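Baudry Clothing Exchange — second progress report
Grant period to date
9/6/22

Summary

The exchange has been open four days a week since April. The Skudgate drop-off point is running, the Unbridge one opened later than planned, and the repair evenings have started. Spending is within budget except for van hire, explained further down. We are asking for one change to the original plan, which is to move part of the printing money into transport.

Collections

We took in 1786 items over the period. The target in the application was 1000, so the intake side of the project is ahead of where we said it would be. Most of it came through Skudgate, where the drop-off is next to the bus station and people can leave a bag on the way to work. Unbridge was held up by the lease on the storage unit. The landlord wanted a separate insurance certificate, and it took several weeks to get the wording he would accept.

Coats and children's clothes go out almost as fast as they come in. Adult pants are slower. People want to try them on, and until July we had one changing area with a curtain that didn't close properly. We have put in a second one and moved the mirror out of the hallway.

Sorting is still the part that takes the most time. Everything is checked for stains, broken zippers and missing buttons, then sized and put on the shelves or set aside for repair. Labels are often faded or cut out, so we now measure the waist and inseam and write the size on a paper tag. 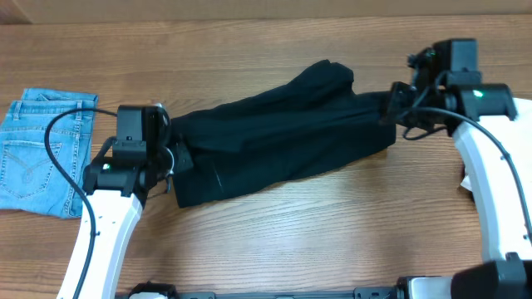
Items that can't be worn or repaired go to the textile recycler in Plimix. The recycler changed its terms in the summer and will only take full sacks, tied and weighed, with shoes kept separate. We had been sending mixed bags. Two loads came back to us before we changed how we pack, and that accounts for most of the overspend on the van.

Repairs

The sewing evenings began in June. So far 238 items have been mended and put back on the shelves. Hems and zippers are the usual jobs. We turned down knitwear at first and have now started taking it, one evening a month, as there were people coming who knew how to darn.

One of the two secondhand machines bought with the grant needed a new motor belt. The other has worked without trouble. We don't expect to need a third this year.

Budget

Rent, insurance and shelving are all as forecast. Printing is under — we used the neighborhood newsletter instead of paying for flyers — and van hire is over for the reason given above. We would like to move the unspent printing money across to cover the van through December. The total stays the same.

Next period

Unbridge will move to Saturday opening, as weekday numbers there have been poor. We will set up a winter coat rail at both sites in October. The school uniform swap was listed for this period and did not happen; the schools asked us to wait until the end of the academic year. It is now planned for next spring.

Receipts and the monthly intake sheets are attached separately.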